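Hand-held gripper teaches robot to grasp thin items

7th March

The Trukis group in Bavthorpe has published first results of its new training method. People collect the examples with a gripper held in the hand, and the robot learns from these recordings. After 100 recordings, the robot completed 40 of 44 grasps, said project leader Tane Gilchrist. "Thin and bent things are still the most difficult for us," he said.
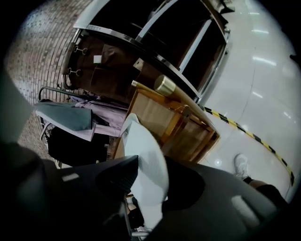 Next step

A second test with 5 new rooms is planned for December.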